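Drurnham Reading Challenge: Frequently Asked Questions

Print this page | E-mail this page

Who can enter?
Anyone with a Drurnham library card. Entries are individual. Book groups may read the same titles, but each member keeps a separate log.

How many books are required?
Six books for the standard level, 19 for the long level. The level is chosen at sign-up and can be changed once.

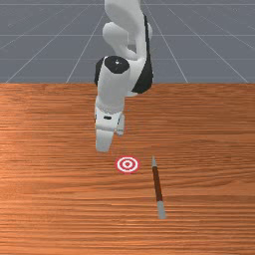

Do audiobooks count?
Unabridged audiobooks count as one book each. Log the page count of the print edition, not the running time.

Can I count a book I had already started?
Only if more than half of it was unread when you signed up.

Are rereads allowed?
Up to four. Mark them "R" in the log.

How is a series omnibus counted?
As one book, unless it runs to more than 2,000 pages, in which case it counts as two.

Where do I send my log?
To Elfriede Wallner at the Chisholm branch, on paper or by e-mail, by the last Tuesday in May. Queries about page counts go to Marin Trajkovski.

Filed under: Books & Reading > Challenges

Related
Sign-up form and blank log
Groreo Short Story Month: rules
Simik Poetry Shelf: new titles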